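Praltora Countertop Wine Glass Rack, six arms, brass finish
Sold by Iturra Home. Item 431
Reviewed for the shop pages by Gisela Villalba

In stock. Usually leaves us within two working days.

We stock four glass racks and I have never been fully convinced that anyone needs one. A tea towel laid flat by the sink costs nothing and folds up afterwards. So when the Praltora came in, with a leaflet promising to "transform the way you enjoy wine", I took it home for most of August with the aim of finding out what it does that a tea towel can't.

The short version is that it stores glasses reasonably well and dries them slightly better than a towel. It has not transformed anything in my house. If you wash up by hand and own stemmed glasses, read on. If yours go in the dishwasher and then straight into a cupboard, save your money, or look at the under-shelf rails (item 599), which do the same job without taking up any worktop.

What the maker says

Praltora claims "perfect airflow for streak-free glasses". Air does get into a glass that hangs, and I had no misty bowls in the morning. Streaks are another matter. We have hard water here and the glasses came off the rack with the same spots they had on the towel. If you want them clear you will still be polishing them with a cloth, whatever you hang them from.

It also claims to fit "all stemware". It doesn't. My thin crystal glasses went on nicely. A set of old goblets with thick stems wouldn't go on at all, and I gave up before I bent something. Measure your stems at the narrowest part. If they are over 14 mm, leave this one alone.
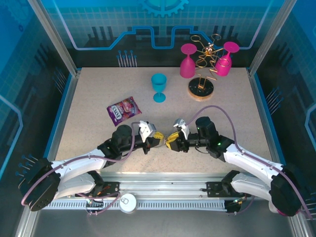 Plastic glasses are what a lot of people will be buying a rack for, and they are the ones I get asked about most. Customers have them for the garden, for the caravan, for children's parties where everyone wants squash in a posh glass, and they want to know if a rack made for proper glass will hold them. My answer is yes, with a grumble. Plastic weighs so little that it doesn't settle the way glass does, and you end up with one hanging at a tilt, like the magenta one on the right, on a curly gold wire holder. It looks untidy and it bothers me more than it should. It also makes me wonder about the point of the exercise, when a plastic glass will stand upside down by itself on its rim and drip just as well. Buy the rack for your real glasses and treat the plastic ones as guests.

Living with it

It takes up more room than you expect. The base is small, but the arms spread well beyond it, and a full rack needs a clear space you could otherwise put a toaster in. Under wall cupboards it is awkward, as you have to bring each glass in from the side. I moved mine three times and it ended up on the sideboard.

Load it evenly. With all the glasses on one side it didn't fall over, but I didn't like the look of it and I wouldn't try it with a cat in the house.

Cleaning is the part I would complain about. The finish wipes down easily enough, but dust gets into every bend in the arms and a cloth won't reach it. I used an old toothbrush. Don't leave it in water, and don't use anything gritty on it. The leaflet says "wipe clean in seconds", and I can only think the writer has never owned one.

Putting it together

The arms come fixed to the stem and the stem screws into the base. There is one screw and a key to turn it with. It took me longer to get it out of the packaging. Check the screw again after a week or so, as mine had worked a little loose.

Compared with the others

The Wullix is cheaper and plainer, and holds four glasses. It is the one I'd buy for a small kitchen. The Zumholm has a drip tray, a good idea let down by a tray that slides about. The Praltora is the best looking of the lot, if you like this sort of thing, and you pay for that.

Details
Holds: six stemmed glasses
Stem width: up to 14 mm
Finish: brass effect
Not suitable for dishwashers
Guarantee: one year, finish not covered

Returns
Unused racks can come back within 75 days in the original box. Used ones can't, unless there is a fault. Questions about faults or spare screws go to Lucian Furtună on the service desk, who will want the item number and a photo of the damage.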